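Bendska plate rack, black, long model

The Bendska is a low rack for plates which you want to keep near the table and not inside a cupboard. The base is one long piece, and the plates stand on their edge between the upright holders. It is sold without plates. 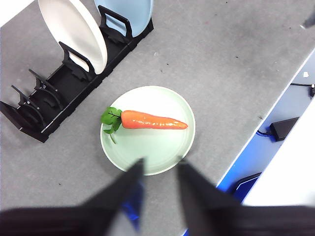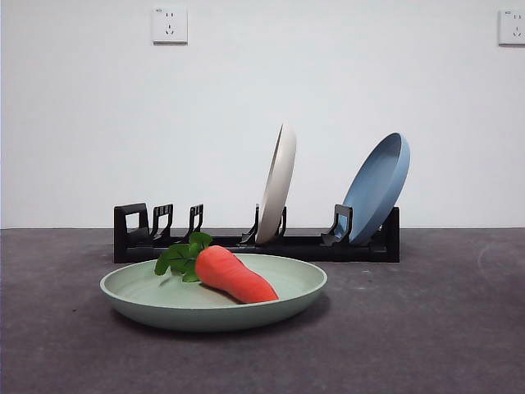
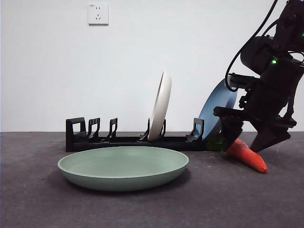 Bendska in black, with plates in cream, blue and pale green.

For cleaning, please use warm water and a soft brush – the corners between the holders collect crumbs. Do not put the rack in the dishwasher.

Article number 271. Packed 6 pieces in a carton. Shops that order more than 100 pieces can write to Duangjai Kongkaew at Yensuk for a price. Next delivery is in July.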